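2023-10-31

Sourdough starter log, test kitchen bench 2. Continuing the comparison of the Zirnisside and Drallside whole wheat flours that Adaeze Nnaji set up in June.

Both jars fed at 8:10 at equal weights of old starter, flour and tap water. Water at 24 C. Rubber bands set at the fill line. Drallside took the water more slowly again and needed a second stir at five minutes. Left covered on the shelf over the proofer, lids resting, not screwed.

Zirnisside peaked first, at 12:40, a bit over double. Dome flat by 13:15 and starting to sink at the wall of the jar. Drallside was still climbing at that point and peaked at 14:05, slightly lower. Same order as the last run, wider gap. Smell on the Zirnisside sharper, closer to vinegar. The Drallside stays on the yogurt side even past peak.

I would not read much into the gap yet. The Drallside bag was opened last week and the other one has been open since the start of the month. Hyun-seo Choo thinks the grind matters more than the age of the bag. We have a sieve but neither of us has run the flours through it. 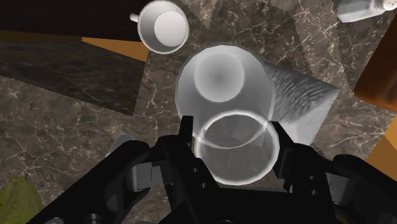
Dough from the Zirnisside jar mixed at 12:50. 100 g starter, salt at 2 percent, hydration 72. Total dough weight came to 2,124 g, a little under the sheet, and the difference is mostly on the mixer hook. Folds at 30, 60 and 90 minutes. Third fold was tight and I skipped the fourth.

Dough from the Drallside jar mixed at 14:10, same formula. Softer at the first fold, caught up by the third. Dough temperature 25.5 C at the end of mixing against 24.8 for the earlier batch, so the two are not a clean pair. Next time hold back the water and chill it for the second mix.

Both shaped and in the cooler at 4 C. Baskets labeled on the rim with tape. The marker on the Arruda tubs rubbed off again, do not use it.

Probe thermometer read nearly a degree high in ice water. Readings above are uncorrected.

To do:
Sieve both flours, record the bran fraction.
Order a fresh bag of each from Medmont, same delivery if they can.
Ask Adaeze whether the June jars were fed by weight or by scoop. Her sheet gives both.
Bake at 7:30, Zirnisside loaves first, stone preheated one hour.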